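Why Does the House Creak at Night?

You are in bed. The light is off. Then, from somewhere near the stairs: crack.

It's probably not a burglar. Burglars are paid nothing by the hour and prefer to get on with things. It's almost certainly the house, which has picked bedtime to make itself comfortable.

Most of what a house is made of changes size when the temperature changes. Things warm up and get a tiny bit bigger. Things cool down and get a tiny bit smaller. Grown-ups call this expansion and contraction, and they learned it in school and then forgot it, so feel free to remind them.

All day long the sun heats the roof. In July an attic in Flundcombe can be hot enough to ruin a box of crayons, as I know from owning the crayons. Then the sun goes down and the roof cools off. The metal pipes shrink, the nails shrink, and the beams shift against each other. They don't slide smoothly. They stick, and stick, and stick, and then slip all at once. Crack.

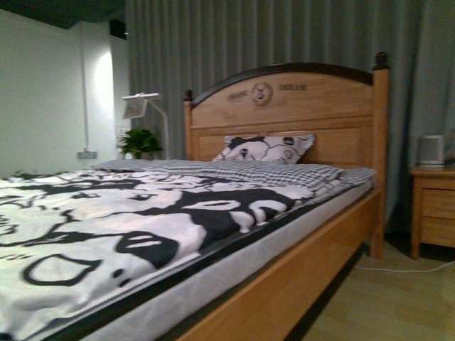
Wood has a second trick, and it has nothing to do with the sun. Wood used to be a tree, and a tree spends its life moving water around. Even after it has been sawed up and turned into furniture, wood keeps taking in dampness from the air and letting it out again. On muggy days it swells, mostly across the grain and hardly at all along it. Carpenters have known this for centuries, and they plan for it. Look at a headboard divided into rectangular panels like this one, with DREAM written across the upper part to help you along. When a panel is solid wood, a carpenter will often let it sit in a groove with a little space to spare, so it can grow and shrink without splitting anything. A big board glued tight on every side would have nowhere to go, and would complain about it.

Beds creak for another reason too: you. When you roll over, the joints rub together. A loose bolt rubs more than a tight one. If your bed squeaks every time you breathe, ask a grown-up to check the bolts before you blame the weather.

Drawers are part of the same story. A wooden drawer that glides in winter may jam in summer, because both the drawer and the hole it goes into have changed shape a little. Pulling harder is the traditional solution. It is also how people end up sitting on the floor holding a knob.

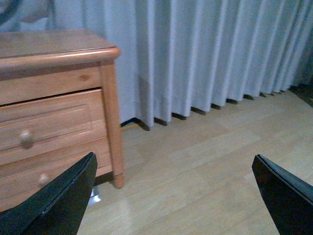

Houshang Rashti wrote in to say that his drawers behave perfectly and it is his stairs that want attention. He has 15 of them, and number 8 groans at two in the morning when no one is on it. Could a stair, he asks, be remembering people?

Sort of, Houshang, but only in a boring way. All day, feet press the boards down and nudge them against their nails. At night, as the boards cool, some of them ease back to where they were. The groan is wood rubbing on wood, or on a nail.

The last piece of the puzzle is your ears. Houses make plenty of noises at noon. You just can't hear them over the dishwasher, the dog and your brother. At night the background goes quiet, and the smallest tick seems to come from right beside your pillow.

Try it yourself: sit still in one room for five minutes in the afternoon and make a mark on paper for each creak you hear. Do the same at bedtime. Then go to sleep, please. The house will carry on creaking without you.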